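Workshop tips from the Makthorpe bench, 25 December 2019

## Before you believe a gripper spec sheet

Every seller says their gripper handles "flexible parts." Most of them mean a foam block. Try it on a hose before you spend any money, and try it on your own hose, with your own table and your own cables.

- **Clear the table first.** A plain, pale top makes it easy to see where a part has slid to. It also hides a pale part very well, so pick a hose with some contrast.
- **Test the cuff and the ribs separately.** Smooth ends and ridged middles behave like two different parts. A jaw that is fine on one can walk right off the other.
- **Check your cable loops.** Leave slack, then run the arm slowly through its whole reach. Brochures leave the cable out, and on a real bench it lies on the table in the way of things.
- **Hold the fitting by its upper part.** You want the open end free if anything is going to be joined to it.

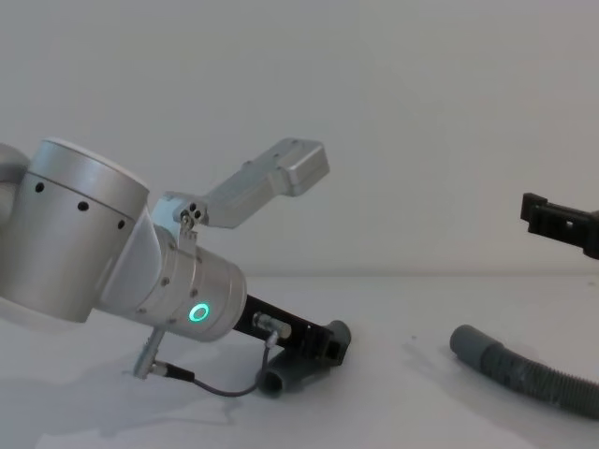 **Do two arms beat one arm and a vise for hose work?**
A vise wins if the hose always starts in the same spot. Two arms are worth the trouble only when the hose turns up at odd angles, and then you have twice the setup to get wrong.

## Comparing jaws without fooling yourself

We have tried the Kikura fingers and the Brostura fingers, and I am not ready to recommend either. The Kikura set got 85 good picks out of 100. The Brostura set got 77. That looks like a clear result until you learn that the Kikura set went second, after we had fixed a bad approach angle – so I would call it a draw and run it again.

Some habits that keep a comparison fair:

1. Use the same hose for both sets, then swap in a new one and repeat. Hoses get softer with handling.
2. Write down the opening width and the closing force before each run. "Same as last time" is how bad numbers get made.
3. Drop the hose any old way between picks. If you lay it down neatly, you are testing your own neatness.
4. Count a pick as good only if the hose is still held after a 2 second wait in the air.
5. Open the jaws wide on the approach and come down slowly. Stepped finger tips can snag a rib on the way in.
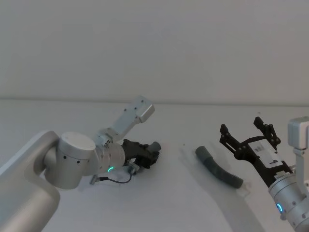
**Is a wrist camera worth paying extra for?**
Only if the part moves between picks. For a hose that lands in a new place each time it earns its keep, but ask for a trial under your own lights first.

The D'Souza controller claims to "learn" the right grip force. I left that feature off. It may be good, but it changes a setting in the middle of a test, and then the log is no use to anyone. Set the force by hand, finish the full run, and switch the clever stuff on afterward with a fresh log sheet.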